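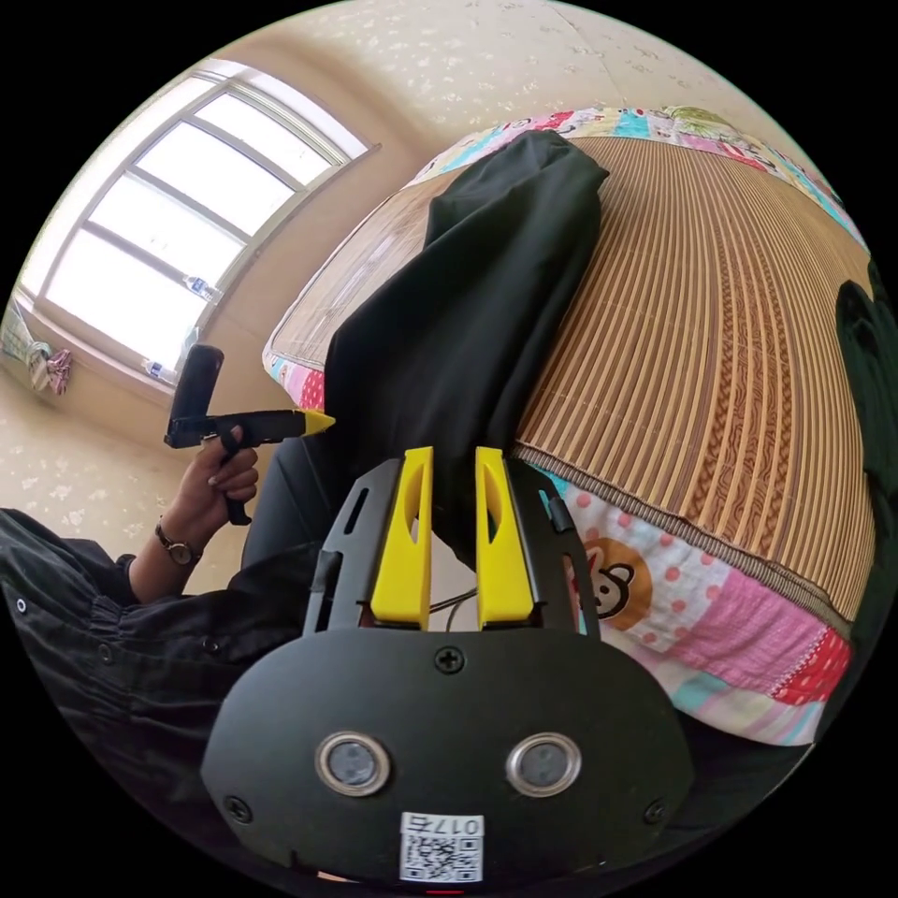
Visit report: Zadico home session, Tremham
Robotics in Daily Life, project 2
Siriporn Boonchu

Our group had planned to write about robots that tidy bedrooms. Zadico's open day notice said we would see "household robots learning from people," so I went in expecting a robot. What we got was a person with a gripper in one hand, working over a bed. The gripper has two yellow fingers and is carried by hand, with no arm behind it. The recordings it makes are used later to train a machine that was not part of the visit.

Kamarul Siregar ran the session for Zadico. He told us the company wants 3000 recordings before it trains anything, and that the sessions are done in ordinary homes so that the machine will not be confused by ordinary clutter. I can accept that part. The bed had a woven mat over a patchwork cover, with black cloth lying on top, and it looked a lot more like my own room than any robot lab I have seen online.

My first doubt is about who is doing the clever work. A person decides where to reach and which part of the cloth to take hold of. A person also knows what the room is for. I asked how much of that ends up in a recording. Kamarul said "enough," and when I asked how they check, he said that comes at a later stage. I wrote down "later stage" three times that afternoon - once about testing, once about safety and once about cost.

My second doubt is the left hand. The person holding the gripper has another hand free to hold things, and uses it. Kamarul could not tell me whether the finished machine would have one arm or two. It seems to me that should be settled first.

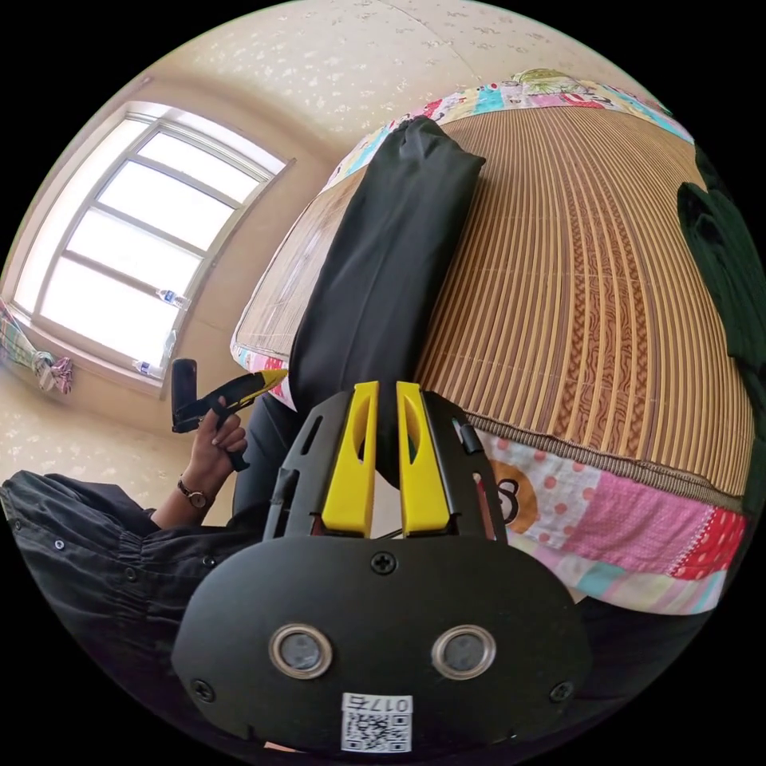

Petronella Chauke thought I was being unfair on this point, and said in our group meeting that nobody asks a driving student to build the car before the first lesson. She also said that collecting examples early is cheap and that mistakes at this stage can be thrown away.

I agree that it is cheap. I am less sure about the throwing away. The handout says that 40 recordings from each home are kept, but not who picks them or what counts as a bad one. Boonmee Siriwan asked for the rules in writing and was promised a copy by email. We had not received it when this report was due.

What we could not find out:
- how the machine will be tested in a room it has no recordings from
- what happens when it grips the wrong thing
- what it will cost a household

For the second half of the project we have asked to see a trained machine working on a bed it has not met before. Kamarul said maybe in December.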